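Rostance Community Kitchen
Progress report to the Mwakalinga Fund
5/2/22
Prepared by Tatu Rotich

We're past the halfway mark, and I'm delighted with how the spring has gone! The grant was meant to get low-cost cooking classes going again in Grorkano, and they are well and truly going. We have served 837 meals so far, most of them eaten at the long table by the same people who cooked them.

Classes run on Thursday evenings, with a second group on Saturday mornings for parents. Each course is 6 weeks long. The first two filled up within days, so we opened a third and moved the knife skills lesson up to week one.

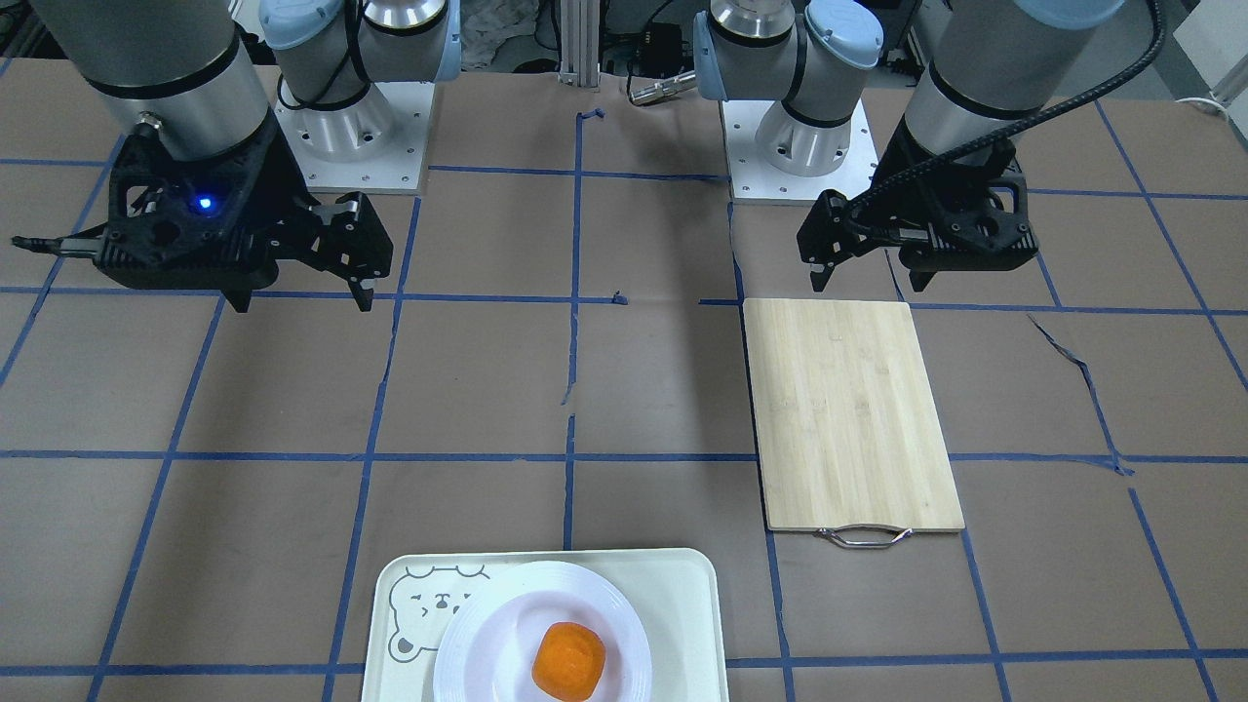 Cutting board, tray and plate on the papered work surface.

Spending is close to plan. Dry goods cost more than we budgeted, mainly flour and oil, but we saved $200 on produce by buying through the Prono growers' market at closing time. I'd like to move that saving into the bus fare line, if you agree. Several people on the east side of town come in on two buses, and the fare is the main thing that keeps them from coming every week.

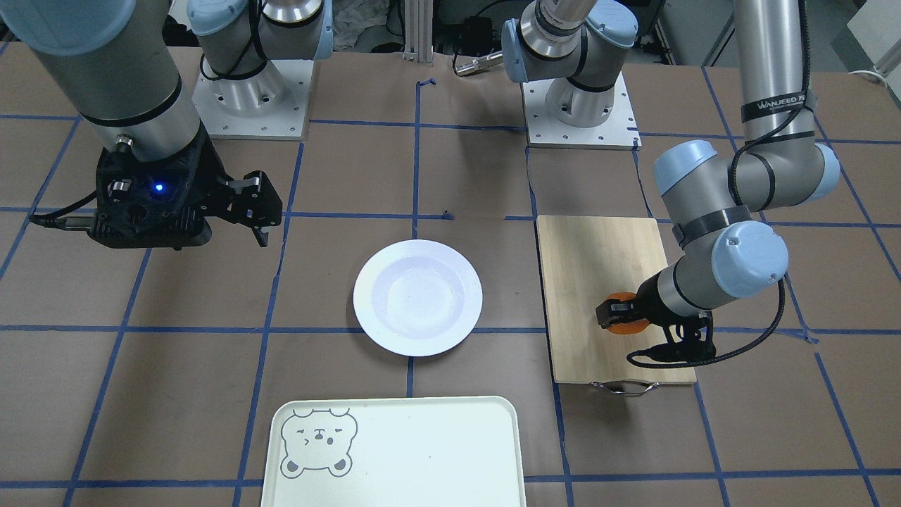
White plate at the center of the table, bamboo board to the right.

The recipe booklet is nearly done – 24 pages, all dishes that went down well in class. We plan to print some 600 copies and leave them at the library and both clinics. The lentil soup got the most requests by far, and the flatbreads were a close second.

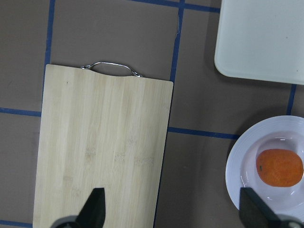 We did hit one snag. The second oven was out for most of March while we waited on a part, so the baking lesson was pushed back and squeezed into one evening. It was crowded and loud and people loved it, so we may keep it that way.

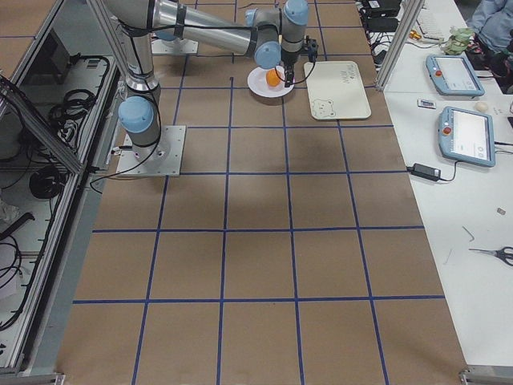
Between now and October we will run three more courses, finish the booklet and try a short class for teens. Receipts for the quarter are in the attached folder.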